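FOR IMMEDIATE RELEASE
2025-09-26

Shared workshop puts its laundry humanoid in front of a washing machine, and publishes what it doesn't know

ELTHOLM — The members' workshop on Pruler Street today released the first build notes for Modano, a humanoid robot project that has taken up one corner of the shop for longer than anyone planned. The notes cover wiring, hand setup and early work with clothes and a washing machine. They make no claim that the robot can do a load of laundry. The workshop would like that sentence to survive any editing of this release.

"I have read enough announcements about home robots to fill a dryer," said Chrysanthi Manolakis, who leads the build. "Most of them show a machine holding a towel and let the reader finish the story. We would like to finish our own story, and we haven't."

The project started as an argument. Several members thought a household robot was now within reach of a shared shop with decent tools and some patience. Manolakis thought it was not, and took the lead on the build partly to find out where she was wrong. So far she has given ground on hands and on very little else.

The hands were the first surprise. Manolakis had expected to write them off as decoration, and she pushed for simple grippers at the ends of both arms. The shop kept a jointed hand on the left arm in the end, after members who sew argued that cloth needs fingers. Sorting out how to use it without wearing it out is most of what the September work has been about. Between jobs the hand is parked upright with its fingers open, clear of the legs and the floor.
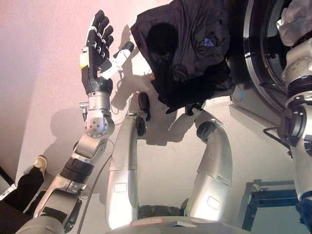

Cloth remains the hard part of the project. A cup has a shape and keeps it. A dark jacket or shirt, let go in a heap, has a different shape every time, and the folds and shadows on black fabric are difficult enough for a person in a hurry. A crumpled black garment like the one lying above the legs, with its small blue logo toward the upper right, is the kind of thing the build notes spend pages on. Is the logo the front? Which fold is a sleeve? The notes offer ways of guessing. They do not offer a method that the authors would trust with a wool sweater.

The release also sets out where the effort has gone, for the benefit of other shops thinking about the same thing. The shop log lists 2519 bench entries for the build. Nektarios Sfakianakis, who keeps the log, asked that the number not be presented as progress.

"A bench entry can be a finished wrist calibration or it can be me writing down that I could not find the hex keys," said Sfakianakis. "People see a big number and think it measures the robot. It measures how often I opened the notebook."

Cables take up a good share of those entries. A cable that sits happily along an arm in one position can pull tight in another, and a loose one on the floor will find a foot. The notes recommend planning cable routes before the covers go on, which the Eltholm builders admit they did only after the covers had gone on. Tape gets its own short section. It is useful for marking parts and for holding things during a trial fit, and it has a way of becoming permanent. Anyone copying the build is urged to write down what each strip is for on the day it goes on.

Money gets a section too. The workshop set a ceiling of 3000 dollars for consumables and small parts, and spending is almost at that ceiling. The figure leaves out the main hardware, the tools the shop already had, and all of the labor. "If you see a headline saying somebody built a laundry robot for three thousand dollars, and it points back to us, please send it to me so I can be annoyed in writing," said Manolakis.

Zacharopoulos, the repair shop two doors down, advised on the washing machine side of the work. Their advice was mostly about doors. A round front door is easy for a person, who leans, looks in, and shoves. A robot has to deal with the rim, the swing of the door and the fact that wet clothes are much heavier than dry ones. The build notes treat loading and unloading as separate problems and say plainly that the second is worse.

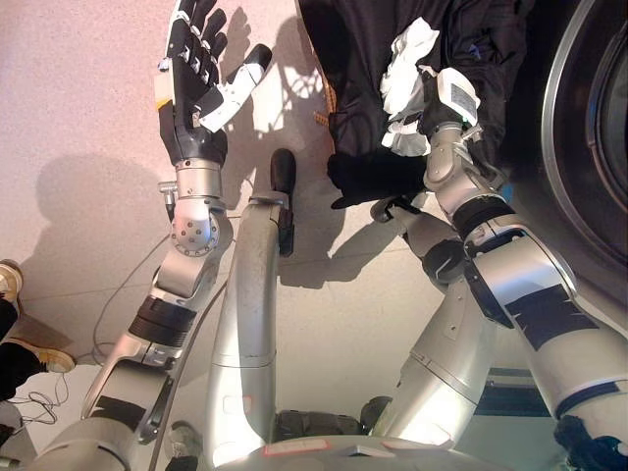
Members were split on whether loading alone is worth anything. Manolakis is on the doubtful side. Putting clothes into a machine is the shortest part of doing laundry, she argues, and the part people complain about least. Checking pockets, reading care labels, catching the red sock and folding everything afterward are the chores that fill an evening, and the present build addresses none of them. Sfakianakis takes a softer view. He would like a robot that could help someone who has trouble bending, and he thinks a slow machine that only loads could still be useful to that person, provided it was safe and provided it was cheap. He concedes that the Eltholm build has been shown to be neither.

Safety rules for sessions are printed in full at the back of the notes. A second person has to be present whenever the arms are powered, and that person has no other job. Shoes must be closed. Loose sleeves and lanyards come off. Nobody reaches between an arm and the washer to rescue a garment, however much they like the garment. The rules run to a single page and were written after an afternoon of disagreement about whether they were needed at all.

The workshop has set three conditions that the build must meet before it will describe Modano as able to load a washing machine. The robot must complete five loads in a row, without a person touching the clothes or the controls. The clothes must be mixed, and brought in by members who have not worked on the build. Every attempt must be logged, failed ones included, and the log must be open to anyone who asks. No date has been set for the attempt, and Manolakis declined to suggest one.

"Dates are how you end up cutting corners," she said. "If it takes until everyone here is sick of the sight of it, then that's a result too, and we'll publish that."

The build notes are free to read at the workshop's front desk and may be copied by other shared shops without asking. Corrections are welcome, especially from people who have tried to handle dark fabric under strong light and have something better than guesswork to offer. Members of the public may watch a session by arrangement, from behind the line on the floor, and should expect long stretches in which very little happens.

Requests for a demonstration at trade shows, store openings or school fairs will be turned down for now. The builders do not want to pick the one good attempt of the day and present it as a normal one, and they see no honest way to do a show without doing exactly that.

About the workshop
The Pruler Street workshop in Eltholm is a shared space for woodworking, metalwork, sewing and electronics. It is paid for by member dues. Modano is a member project and is not for sale, and no company has been formed around it.

Press contact
Nektarios Sfakianakis, Pruler Street workshop, Eltholm. Please leave a message at the front desk. Calls are returned in the evening.

Recent items
Sewing bench closed for belt replacement
Modano build: why we gave up on the first cable plan
Lathe sign-offs, new rules for returning members
Found in the lost property box: hex keys, many
Zacharopoulos repair night, bring your own toaster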